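Talpur: inventario de cajas de trastos
Léeme, versión 2

Qué hay en esta carpeta

Talpur es una lista de cosas que viven en cajas sin tapa, en cajones que no cierran bien y en esa bandeja de la entrada donde cada casa deposita lo que no se atreve a tirar. Son 1241 entradas, recogidas en 46 cajas. Cada entrada lleva un nombre, una caja, un vecino más próximo (qué objeto tenía al lado) y una nota libre, que es donde la gente se desahoga.

Empezó Delyth Beddoe con una hoja de cálculo para una mudanza. La mudanza terminó; la hoja, no.

Archivos

objetos.csv: la lista completa, una línea por objeto.
cajas.csv: color, forma, profundidad y mueble donde estaba apoyada cada caja.
notas.txt: comentarios sueltos. Sin corregir, con las faltas originales.
dudosos.csv: lo que no supimos nombrar. Crece más deprisa que los demás.

Cómo se nombraron las cosas

La regla es poner el nombre más general que siga siendo útil. «Cargador» vale. «Cargador de aquella cámara que tuvimos» va en la nota. Si una pieza de plástico blanco no pertenece a nada conocido, se apunta como «pieza, plástico, blanca» y se sigue adelante con la vida. Eifion Dafis defendió durante semanas la categoría «cosa», y perdió la votación, pero en dudosos.csv se le ha colado varias veces.

Los cartones cuentan como objeto si están sueltos. Las correas y cintas también, aunque crucen toda la caja y toquen a todos los vecinos posibles; en ese caso se anota solo el primero que salga al levantarla. Las cajitas cerradas se registran cerradas. Lo que tengan dentro es asunto suyo. 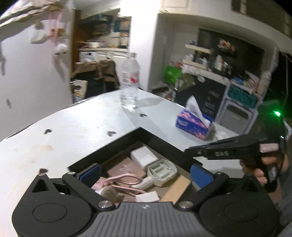 La columna «grupo» se añadió en octubre y solo está completa en 760 entradas. Los valores son: energía (cargadores, adaptadores, pilas), embalaje, sujeción, madera, papelería y resto. «Resto» es el grupo más numeroso, como cabía esperar de un inventario de restos. La madera tiene grupo propio por insistencia de Arwel Bevan, que guarda listones por si acaso y tiene la casa llena de casos.

Problemas conocidos

Los cargadores de pilas se anotaron a veces vacíos y a veces con las pilas puestas, sin columna que lo distinga. Mirad la nota.
El color «rosa» abarca desde el casi blanco hasta el chicle. Lo mismo pasa con «beige», palabra que cada persona usa a su manera y con gran seguridad.
Las cajas 12 y 21 son la misma. Sioned Bellis la volcó en la mesa, la ordenó, la volvió a llenar y la contó otra vez.
El campo «vecino» deja de ser cierto en cuanto alguien busca las tijeras.

Cómo colaborar

Una caja por envío. No ordenéis antes de apuntar: una caja ordenada nos estropea los vecinos. Tampoco hace falta limpiar la mesa. Los envíos los revisa Hjalti Ingvarsson, que contesta tarde y con preguntas sobre los cartones.

Cambios

Versión 2: nueva columna «grupo», dos nombres fusionados («enchufe» pasa a «adaptador») y retirada la nota de la caja 7, a petición de la familia.

Última revisión: sábado, 27 de abril de 2024.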